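Skornis 6 policy trainer, reviewed after a month on a two-arm bench

Skornis is the imitation-learning package from Cineck. It takes teleoperated episodes, trains an action-chunking policy and runs it on the arms. I tested version 6 on one task: packing small stationery into a hinged case with two-finger grippers.

Training used 700 episodes, all recorded by Souad Benjelloun at the same bench. The baseline was our in-house Ghoneim code, given identical data and the same 3000 training epochs. Each policy then got 50 trials with randomized object positions. Skornis completed 41, Ghoneim 33. Most of the gap came from thin items. Ghoneim tended to close early on pens; Skornis waited for the fingers to straddle the barrel.

The method behind this is a contact-weighted loss, which counts errors near gripper closure more heavily. With the weighting disabled, Skornis dropped to 34, so the rest of the pipeline contributes little.

Weak points: the episode viewer drops the wrist streams when scrubbing backward, and the export format is undocumented. Calibration between the arms must be redone after every restart. Skosby, the cheaper alternative, handles that step better but has no two-arm mode.

Recommended for labs with their own data. Budget a day for setup, and leave the chunk length at its default until the first policy runs end to end. Shorter chunks made both arms hesitate over the case.

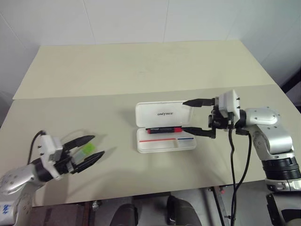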